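Fruit in wire baskets: the questions I get asked most

I've kept our fruit in wire baskets for years and people do write in about it, so I've put my answers in one place.

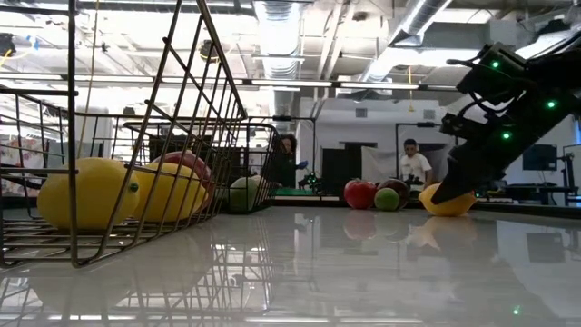
Why wire and not a bowl?
Air! Fruit in a deep bowl sweats at the bottom and you don't spot the mouldy one till it's spread.

Can lemons and apples share?
Mine do, for a few days. Apples hurry other fruit along though, so if I've bought too many they go in the second basket.

Do you wash it first?
No, just before eating. Damp fruit goes off quicker (I learnt this with a whole bag of limes).

Doesn't the wire mark soft fruit?
It can. I fold a tea towel underneath for plums and peaches, and never pile them up.

How do you clean the baskets?
Warm soapy water, an old toothbrush in the corners, then 15 minutes upside down on the rack.

Where did you get yours?
Griffiths in Oltley, back in May. They had plenty left when I last popped in.

Comments (3)

plumjam200: Do you keep bananas in with the rest? Mine go brown overnight.

Rolent: I hang mine on a hook, well away from the apples. Lasts days longer.

hilltop_kitchen: Toothbrush tip is brilliant, thank you!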